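February
By the Sollholm Clothing Swap coordinator

Hi all – time for the winter update on the Brasik grant. It's been a busy stretch and I'm writing this with a cold, so forgive me if it wanders a bit.

The swap is now open every other week and we've handed out 532 pieces of children's clothing since the grant started. Most of it is baby to age six. Bigger sizes are still hard to get, and I've had parents of ten-year-olds leave with nothing but a scarf. I put up a flyer at the Mandier school asking for larger coats and pants, and a few bags have come in so far.

Sorting takes longer than I planned for in the application. Every piece gets checked for stains, missing snaps and stretched-out cuffs before it goes on a rack, and the patterned stuff is the worst because spots hide in it. I had us down for one evening a month and we're doing three.

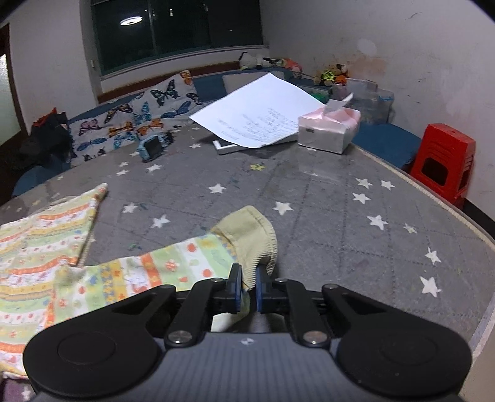
Money

We've spent $200 on racks and hangers and another $200 on laundry. The racks came from Mridha and they wobble, but they fold flat and fit in the closet, so I'm keeping them. Laundry is running over – I'd guessed low on the dryers. There's $69 left in supplies and I'd like to move it to laundry if you're okay with that. Just a quick yes by email would do.

Families

69 families are signed up now! I'd hoped for fifty by spring. A lot of them bring things back once they're outgrown, so the baby rack pretty much fills itself.

Next up is rain gear, and finding a better spot for the strollers.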